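Jun 16, 2021

I have watched many hearings this spring, more than is healthy for a person with a job. Last night I watched one more, from our own county, and I want to write about it while I still remember the order of things.

The hearing was about the Hiron contract. For those who live elsewhere: Hiron is the company that handles the online permits for our county, and the question was why the contract was extended for two years without an open bid. The county council had invited the former procurement director, Britt-Marie Engebretsen, to answer questions. She left her post in April. I had expected a boring evening. I made tea and opened my notebook, as I do when I want to practice my English on difficult speech.

The chairman began with a statement that was longer than any answer he later allowed. He read out the sum of the contract, he read out the date, and then he asked her if she thought the people of this county were stupid. I wrote this down exactly. It is not a real question, because there is no answer to it that belongs in a record.

Ms. Engebretsen waited a moment. Then she said that she would like to speak about page 15 of the memo, if the chairman had it in front of him. He did not have it. A clerk had to walk around the table and give it to him, and during this time the microphone picked up only paper.

On page 15, it is written that the legal office had asked for an open bid, and that the council itself voted to skip it, with the reason that Gretolum, the only other company that had shown interest, had withdrawn. She read the paragraph slowly. She did not raise her voice and she did not look at the audience. The chairman had voted in favor. His name is in the list.

After that he changed his subject to her emails. I think most people who watched had the same feeling as me, that he had prepared only for one kind of evening.

In the country where I grew up, local meetings were not shown to anybody. You learned the result from a paper on a door. So I am perhaps too easily impressed by a livestream with bad sound. Still, it seems to me a good thing that 497 people (this was the number under the video when I closed it) could hear a public official be asked a question and answer it from a document.

I was less happy with the public comment part. Each speaker has two minutes, and the clock is strict. One man wanted to talk about Jibrin Road, which has nothing to do with permits, and he was allowed to finish. A woman who had worked with the permit system every day was stopped in the middle of her third example. The rule is the same for both, I understand this. But the council could ask a speaker to continue if it wanted to, and it did not want to.

I also think the council members should receive the documents earlier. One of them said that the packet had roughly 200 pages and arrived the same morning. If this is true, then half of the evening was people reading in public and pretending they were not.
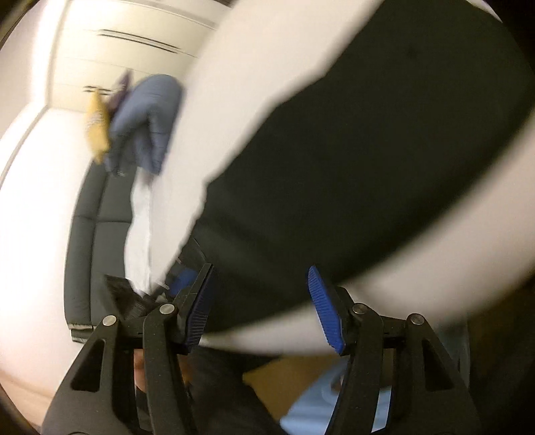 Shagufta Tarar wrote to me this morning that I am too kind to Ms. Engebretsen. Her point is that a director who knew that the legal office wanted an open bid could have said it loudly at the time, and that reading a memo well one year later does not repair anything. She also thinks that the extension was convenient for everyone in the building, the procurement office included.

I have thought about it during lunch and I agree with a part. It would have been better to hear this before the vote. But I do not know what was said behind the door then, and the memo at least shows that someone wrote the warning down and sent it to the right people. They had it, and they voted.

The next session is about the Endska report, which I have not read yet. It is on the county website under "Other," after the parking rules.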